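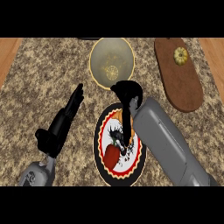

What does Skerkano make?
We build practice kitchens for two-armed robots, all in simulation, so your team can try out a grip on a capsicum or a little squash before anyone risks a real plate.

Arben Atanasov started Skerkano in Sowerby, and we're still a small crew who get far too excited about crockery (ask us about bowls!). Our first kit, Hirkgate, came out one October with around 4,000 kitchen layouts. Kustoseck is the newer one, with 2,000 more and a colour editor we love using ourselves. Schools can borrow either kit for a term, and we'll happily help you set it up.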